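Padeck Memorial Scholarship
May 7, 2020

1/ The Padeck Memorial Scholarship is now in its second year. It was founded by families in Gevudholm who have lost a son or daughter, and it supports students entering nursing or social work.

2/ Gifts received to date come to $2,880 from 245 donors. The full amount will go to this year's 2 recipients, who will be told by letter before the end of the month.

3/ Clothing drive. Families who wish to pass on a loved one's clothes may give them to the Bokgate shelter through us. Items should be clean and folded. Coats, sweaters and dark formal wear are needed most. 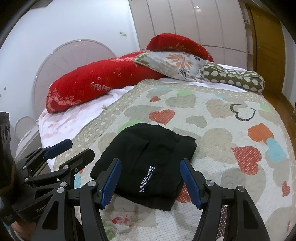

4/ Remembrance evening. The gathering at Pathak Hall will not be held in person this year. Names will be read aloud online by Seema Sandhu, whose brother was among the first to be remembered by the fund.

5/ Families may add a name to the reading by sending us the full name, the year of death and, if they wish, one sentence to be read with it. The list now holds 282 names – please check the spelling of any name sent in earlier.

6/ Questions about gifts or the application form should go to Jitendra Bajpai at the scholarship office. Calls are returned within two working days.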